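Home About Services Equipment Planning Training Contact

About Helcombe

Helcombe helps small and mid-sized organizations decide what automation equipment to buy, what it will cost them to own, and in what order to buy it. We do not sell robots and we do not take commissions from companies that do. Our clients pay us a fixed fee for a plan, and the plan is theirs to use with any supplier they like.

The company was started by Danica Machala and Yhon Llanos, who had both spent years on the buying side. Danica ran purchasing for a contract laundry and linen business. Yhon kept the machines going in a packaging plant and was usually the one who found out, after delivery, that the floor was uneven or the air supply was too small. They began by writing budgets for two former employers. We are now a team of six, with a main office in Tranel and a workshop in Budinby.

What we do

Most of our work starts with a site visit. One of us spends a shift or two watching the job the client wants to automate, talks to the people who do it, and writes down how the work is done. We measure doorways, check power and network outlets, and ask who will look after the equipment once it is in. Then we write a short report saying whether automation makes sense for that job now. Sometimes the answer is no, and the report says so on the first page.

If the client wants to go ahead, we prepare a purchase plan. It covers the equipment itself, mounting and guarding, cabling, spare parts, software licenses, training, and the staff hours needed to get through the first year. In the plans we have reviewed for other people, the robot is usually priced carefully and everything else is a single line. We price the other lines too. Cables, clamps, batteries and replacement fingers for grippers are cheap one at a time, but they add up, and a missing one can hold up a job for a week.

We also advise on collecting task data by hand before any robot is ordered. A person holds the grippers and does the task with ordinary items such as cloths and bins, and the recordings are used later to train the machine. A hand-held setup costs far less than an arm, and it lets a client learn early whether the task is a good fit.
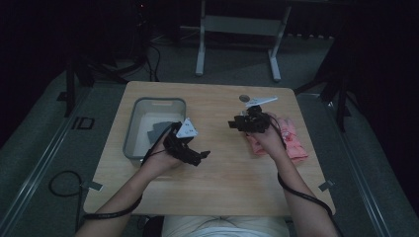 For that kind of project we budget in stages. The first stage covers a table, grippers, tracking equipment, computers and storage, along with operator time. Operator time is nearly always the largest figure. The second stage covers the robot, and we advise clients not to sign for it until the first stage has been reviewed. We write the review date into the plan so that it does not slide.

Space is a separate section in all our plans. People tend to allow for the table and forget the stands, the cable runs and the room a person needs to walk behind the operator. We draw the layout to scale and mark it out on the client's floor with tape before anything is ordered.

How we charge

A site visit and report is one price. A full purchase plan is another, and the cost of the visit is taken off it. Both prices are agreed in writing before we begin. A plan usually takes some 30 working days from the visit to the final copy. We hold two review calls during that time, one on the equipment list and one on the budget. Travel is billed at cost.

Clients who want help after the plan is finished can have us read supplier quotes, sit in on acceptance tests, or check invoices against the order.

Who we are

Danica Machala handles budgets and contracts and is the first contact for new clients.

Yhon Llanos leads site visits and layout work.

Gifty Agbeko plans data collection projects and trains operators. She joined us from a university lab, where she was in charge of ordering.

Přemysl Šimek runs the Budinby workshop, where we try out grippers, mounts and fixtures before we recommend them.

Zdeňka Říha looks after supplier records and keeps our price files up to date. She goes through the full list every January.

Our sixth position is a trainee post, which changes each year.

Who we work with

Our clients include laundries, repair shops, food packers, technical schools and a few research groups. Most have fewer than 25 people on the site we visit. Kubíček, a family-owned textile repair firm, was our third client and still sends us its equipment list each time it plans a purchase.

If you are putting together a budget for next year, the best time to call is before you have asked for quotes. Have a rough idea of the task, the space and the amount you can spend. Calls are answered from 8 a.m. to 4 p.m. at the Tranel office. Workshop visits are by appointment.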